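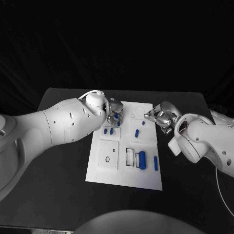 The last ferry to Dernska leaves at 6:40 in the evening, and for most of the year it carries more bread than people. The island has 282 residents and no bakery. The nearest one, Dursun, is on the mainland side of the harbor, and its loaves have gone over on the boat for as long as Anneli Hirvonen has lived there.

Hirvonen runs the island's only store. She takes orders on paper until noon, phones them in, and meets the boat with a handcart. Rye is the big seller. White rolls go up in June, when the summer houses open, and drop again when school starts.

"People plan their week around it," she says. "If the wind is bad and the boat stays in, I hear about it."

The wind was bad often last winter. After one stretch with no crossings, the store was down to crackers and a few bags of flour, and the flour went fast. That was when Hidayah Tuhumury, who had moved out to the island to teach, offered to bake in the school kitchen on weekends.

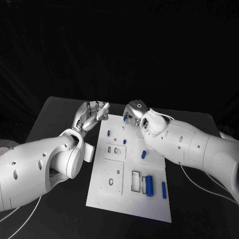

Her first batch was 2 trays of flatbread. She now makes roughly 200 pieces a month, sold at the store counter next to the Dursun loaves. The oven is old and runs hot at the back, so she turns every tray halfway through. Flour comes over in bulk when the sea is calm.

The money is small. Tuhumury cleared 1,720 over the winter, after flour and power, and put most of it toward a second-hand mixer. She has no plans to quit teaching.

Dursun still sends its boxes on the evening boat. Hirvonen says her order there has barely changed - islanders seem to be eating more bread than before. She has started keeping a shelf of yeast, too, and sells out of it by the middle of most months.

Filed under: Food & Places

More from this section
The mail boat's longest route
Salt, smoke and a small shed by the water
A school with one classroom
What grows in sandy soil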